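**Slicing cucumber** is a group of cucumber (*Cucumis sativus*) cultivars grown to be eaten fresh, as distinct from pickling types. The fruit is usually longer and smoother than that of pickling cultivars, with thicker skin.

## Cultivation

The plants are frost-tender annuals and are sown after the soil has warmed. Vines may be trellised, which keeps the fruit straight and off the ground. Most field cultivars bear separate male and female flowers and depend on bees. Parthenocarpic cultivars, common in greenhouses, set fruit without pollination.

## Cultivars

'Tanmont' is an open-pollinated field type selected by Loretta Zamora. 'Magsi' is a greenhouse type with a thin skin, usually picked every 2 or 3 days at peak.

## Storage and use

Fruit is prone to chilling injury, seen as pitting and water-soaked spots. It is eaten raw in salads, sandwiches and cold soups.

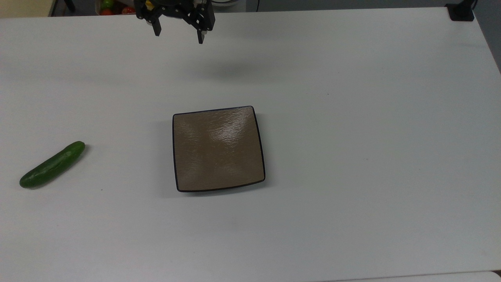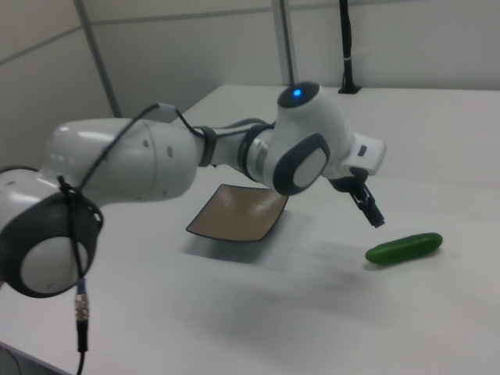
White tabletop; a green cucumber and a square brown plate are on it in the first picture.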